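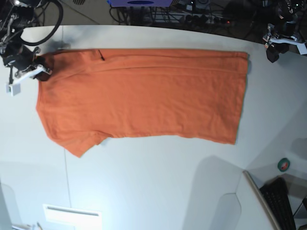

The folding table at Hokholm has two new arms

Last updated: May
4 min read

If you've walked past the back of the Hokholm laundry floor this spring, you've probably slowed down to watch. The Sonar station is up and folding t-shirts, and it's hard not to stand there rooting for it!

Some background for the other sites. Flulham handles workwear for 51 customers now, and t-shirts are the biggest pile by far. They come out of the dryers in a heap and somebody has to take each one, find the neck, lay it out, smooth it and fold it. Do that for a full shift and your wrists will tell you all about it. When we asked the Hokholm crew last year which job they would hand over first, t-shirts won easily (towels came second, and matching socks got a few angry write-ins).

Sonar is a two-armed setup from Arain, and it works at a plain white table. One gripper takes hold of the shirt up by the collar and shoulder, and then the long business of getting it flat begins. Orange shirts have been the favorite for practice, as they show up so well on the white top. Pinching one layer of cotton without grabbing the layer under it is a much harder trick than any of us guessed, and the folders on our team spotted that before the engineers had finished explaining it.

So how fast is it? Slow, still. Sonar gets through 40 shirts an hour on a good morning, and any of our folders can beat that while holding a conversation. But it keeps going through lunch, and it takes the plain short-sleeved shirts, which leaves people free for coveralls, repairs and the odd-shaped stuff that needs a real look.

The change people bring up most is the rotation. Before Sonar, a folding turn ran the whole shift. Now turns at the t-shirt pile are capped at two hours, and the rest of the day is split between the mending bench, inspection and the station itself. Running the station is a proper job with a pay step attached, and 29 people have put their names down for the training. Hours stay as they are, and there are no job cuts tied to the project. That was agreed in writing before the table arrived.

There are things to fix. The stop button is too far from the keyboard, inside-out shirts still go back to a person, and several of you want a second stool by the table. Keep the notes coming, the box is next to the time clock. Long sleeves are next on the list and we can't wait to see how that goes.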